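Section 9: Moving your files from an old computer
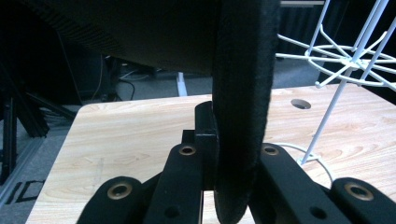

A reader of the last edition wrote in to say that the transfer had stalled at the same folder each time, and that the old machine kept going to sleep halfway through. The steps have been put in a new order as a result, with the power settings now first.

This section covers moving documents, photographs and saved mail from an older computer to a new one using Zistier Transfer. It does not cover programs, which must be installed again from their original discs or downloads.

Before you start

You will need both computers, their power leads and a network cable. Wireless will do, but large photo folders take far longer that way.

Caution: do not run the old computer on its battery during a transfer. Many older batteries no longer hold a full charge.

1. On the old computer, open the power settings and set sleep to Never. Do the same on the new one.

2. Connect both computers to the router, or to each other with the cable.

3. Install Zistier Transfer on both. The version must match. Version 2 will not talk to version 1.

4. On the old computer, choose Send. A code of 11 characters appears.

5. On the new computer, choose Receive and type in the code. Capitals matter.

6. Tick the folders you want. Leave Temporary Files unticked.

7. Press Start. Do not close either lid.

Note: the time remaining is worked out from the files already sent, so it can jump up and down in the first few minutes.

If the transfer stops

Check the cable at both ends, then press Resume. Files already copied are not sent again. If it stops at the same file twice, choose Skip and copy that file later with a memory stick.

Very old mail folders, such as those made by Bollent Mail, may be listed as Unknown. They can still be sent – tick them by hand and see Section 11 for how to open them.

Afterwards

Open a few files from each folder on the new computer before you wipe anything. Keep the old computer as it is until you have made a backup, and put the sleep settings back as they were.

Last revised Aug 29, 2022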